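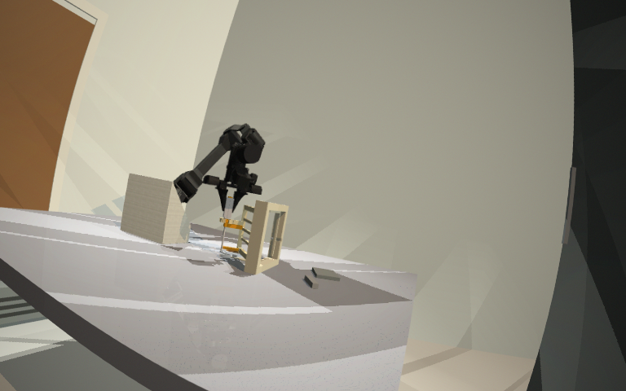 Count the scenes, then count the demonstrations

Simulated demonstration sets are usually advertised by size. I think the number is close to useless, and I would like groups to stop leading with it.

At Dritura we trained the same policy on two sets collected in simulation. Both used one arm, one table, a glass cylinder and a wooden rack. The first set, Nandau, had 31 object layouts with many repeats of each. The second, Plomia, had far more episodes spread over two layouts. Plomia looked better on paper and did worse on every layout it had not seen. In 21 held-out layouts it tended to move toward where the glass used to be.

A simulator makes this mistake easy. Resetting to the same state costs nothing, so people reset to the same state. Moving the rack, or placing a large block near the elbow of the arm, takes a line of code and a check that the task can still be done. The check is the part that gets skipped.

Clear glass deserves its own note. Rendered glass is only as hard to see as the renderer makes it. Vary the lighting and the wall behind it before claiming anything about transparent objects.

My request is modest. Report distinct layouts first, episodes per layout second, and the total last. Include the failed episodes and say how they were labeled. Intarasuk, our next set, will be published that way, even though the first number will look small.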